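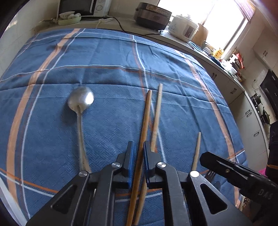
So are Mahtab Safavi and Assunta Russo still feuding or what?
Last I checked they'd unfollowed each other everywhere and Assunta had pulled every duet they ever made, so I'm going with still feuding. Thread, because my group chat is sick of me.

If you missed the start of this: Mahtab does the get-ready-with-me videos where she talks about her landlord for nine minutes. Assunta does the cooking lives where she yells at her oven. They met at the Zistetti launch party last September and were glued together for months. Matching phone cases. A joint account. The whole deal.

The joint account is called Trornen, and no, they have never explained the name. Someone in my replies swears it's a typo they got attached to. I kind of love that if it's true.

Then came the live. Assunta was doing a Q&A and somebody asked why Mahtab hadn't been on Trornen in weeks. Assunta went quiet, took a drink and said "you'd have to ask her, she's very busy being sponsored." The chat lost its mind!! I was brushing my teeth and I sat down on the edge of the tub.

The sponsored thing is Amix, the lip oil. Mahtab signed with them by herself. Assunta's fans say the offer was for both of them and Mahtab took it solo. Mahtab's fans say Assunta turned it down because she thought the money was bad. I have seen zero proof of either one so please stop sending me blurry screenshots (okay, send me the good ones).

Mahtab answered the next morning with a 93 second video, no makeup, hair in a towel. She said she wasn't going to "do this in front of everybody," and then she did do it in front of everybody. Her words: "I asked her to call me. She posted a pasta video."

To be fair to Assunta, it was a really good pasta video.
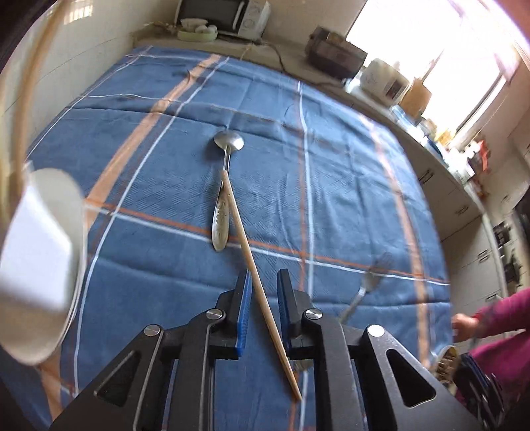 chopstick and spoon, thread continues

OK where was I. Forough Shokri!! She was friends with both of them first and she's the one who got them both invited to the launch party. She posted a story that just said "I am tired" in white letters on black, and within an hour there were 248 comments under her last post asking whose side she was on. Her last post was about her dog's surgery. Leave her alone, people.

(The dog is fine. He has a cone. She put up a clip.)

Then Esmaeil Taheri did what Esmaeil always does and made a 2 part breakdown with a timeline and dramatic music. I watched both parts. I'm not proud of it. He got the launch party month wrong and had to pin a correction, and he still called the video "the REAL story."

One thing he did catch that I'd missed: Mahtab's old bio said "half of Trornen" and now it just says "lip oil + complaints." She changed it before the live, so things were probably already bad by then. That makes me look at the oven episode from that week really differently. Assunta was SO mad at that oven.

My personal opinion, worth what you paid for it: I don't think either of them is the villain. I think they got popular together really fast and never had a boring talk about money. My cousin and I sold candles together for one summer and we didn't speak until Thanksgiving, and that was over way less than a lip oil deal.

Where I do get annoyed is with the fans. A Mahtab fan page told people to go leave one-star reviews on the Rezaei cookbook because Assunta has a recipe in it. One recipe! There are a whole bunch of other cooks in that book who have never heard of any of this. Mahtab did ask them to stop, I'll give her that, but it took her a full day.

Laimutė Dzene is one of those cooks, by the way, and her reply was the funniest thing in the whole mess. "I do not know these girls. My soup is innocent." I bought the book. I've made the soup. She's right about the soup.

UPDATE 07/03/2026: Assunta liked a comment that said "I miss you two." It might have been an accident, she likes everything when she's on a live. But she hasn't unliked it and I've been checking more than a grown woman should.

Somebody also noticed the Trornen account is still up with everything else on it, just no duets. If it was really over, wouldn't one of them have deleted it? Or maybe neither one remembers the password. I can see that too.

And whoever paid 600 dollars for one of the matching phone cases on a resale app, please message me. I don't want to judge, I just have a lot of questions.

Muting this for the night, I have to be up early. If one of them posts an apology video while I'm asleep, text me, call me, throw a rock at the window.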